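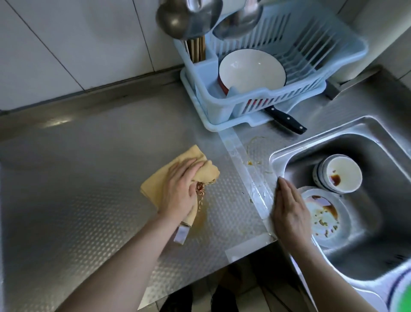
6/2/25

Week two of the kitchen unit is done. I said I would write up what the club is doing this term, and I have put it off long enough, so this covers both weeks.

For anyone new here, I help run an after-school robotics club at Jirkurwood. Until January we did the same thing every year: wheeled robots, a taped course on the gym floor, a timer. The older students had built that robot so many times they could do it half asleep. Quyên Mạch, who is a junior and was our driver last season, asked if we could work on manipulation. She wanted arms and hands doing a job people do at home. We put it to a vote and kitchen cleanup won over folding shirts.

We can't build a robot that does dishes. Our arm is a Lambrakis kit arm with a two-finger gripper and it struggles with a sponge. What we can do is study the task the way a research group would. We record people cleaning from head height, watch the clips, and write down each step with a start time and an end time. Then we train a small model to guess which step it is looking at. The labeling is most of the work.

Our label list started with 30 steps. Florencia Farías wrote the first draft from memory at home, without watching anyone. It had things like "pick up plate" and "rinse plate" and "put plate in rack." It was a good list, but once we sat down with real clips it fell apart pretty fast. Wiping was the worst one. She had it as a single step, "wipe counter." In the clips, people press down and hold the cloth on a spill, then drag it, then fold it, then go after the bits that got left behind. Stringy scraps bunch up against the edge of a cloth and somebody has to decide if moving them is still wiping.

Then there is the other hand. Our first labels only covered the hand doing the work. Anselmo Peixoto pointed out that while the left hand is on the cloth, the right one can be flat on the steel by the sink, on top of the tape over the seam, and we had no word for that. Is it bracing? Is it resting? He wanted "support." Florencia wanted to leave it blank. They argued for most of a session and we ended up with two columns, one per hand, and "support" as an allowed label for either. That doubled the typing and people complained, but the notes are much better now.

Other things that came up:

The sink. A bowl with sauce still sitting in it and a plate smeared with it both got called "dirty dish" at first. If you were planning for an arm, you would want to know that one of them will pour when you tip it. We added a "has liquid" mark.

The knife. One clip has a knife on the counter with its blade tucked under the drying rack. Tuva Lie found it while she was labeling something else. She started a separate sheet for hazards, and I think it is the most useful page in the binder so far.

Steel. The counter has a raised dot pattern and it catches the light. Our model is bad at telling a smear of grease from a shiny spot. I don't have a fix. Quyên is going to try training on smaller crops around the hands.

As of this week we have 400 labeled segments. I checked a batch of them against a second person's labels and they mostly agreed on what the step was and mostly did not agree on when it started. Rhona Dalgleish, who teaches statistics and lets us use her room, is going to show the students how to measure that properly.

Next up is the arm. Anselmo has bolted it to a cafeteria tray and wants it to push a damp cloth across the tray in a straight line, with dry rice as the mess. The first try pushed the cloth and left the rice. The second try was too much pressure and the arm faulted. He is working on a softer mount out of foam.

We are showing all this at the Brolport student fair at the end of the term. There is no category for it, so we are entered under general engineering. I asked if they could give us a table near an outlet and have not heard back.

If you have a kid coming to the next session, please send a towel you don't need returned. We also still need a second laptop charger, the kind with the round tip.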